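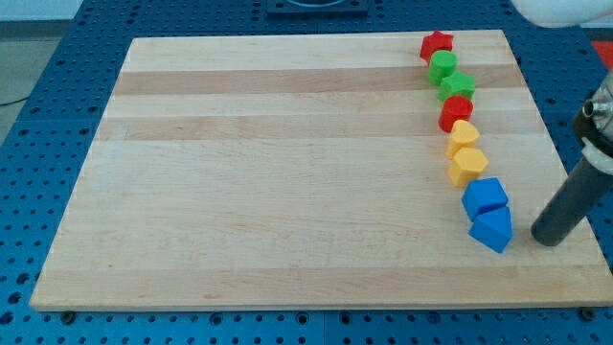

Handing over a sorting station to the arm: bench procedure, Kadthorpe site

Applies to benches 214 and 222. Read it through before the first shift on which the arm runs.

1. Check the board. It must lie flat on the perforated table. Wipe it with a dry cloth.

2. Load the programme. On the Javosum panel choose Line Up, then the bench number. Set speed to 100 for the first run of the shift. The normal setting is 600.

3. Place the test blocks anywhere within reach of the arm. Stand behind the floor line and press Start.

4. Check the row. Small gaps are acceptable. If a block has fallen over, press Hold, wait for the lamp to go out, and set it upright by hand.

5. Enter the result in the bench log with your initials.

Changes to the job

Before June each bench had one operator, who placed parts by hand for the full shift. One operator now looks after both benches. Most of the shift goes on loading, checking rows and clearing stops. Hand placing is still needed when the arm is down, so each operator does one hour of it a week on bench 222.

Pay grades stay the same. Operators who have not done the Nikolaidis panel course may load and log, but may not change speed. Places on the course are booked through the Bisgate office.

Faults that return after two restarts go to maintenance. Leave the arm on Hold and tag the panel.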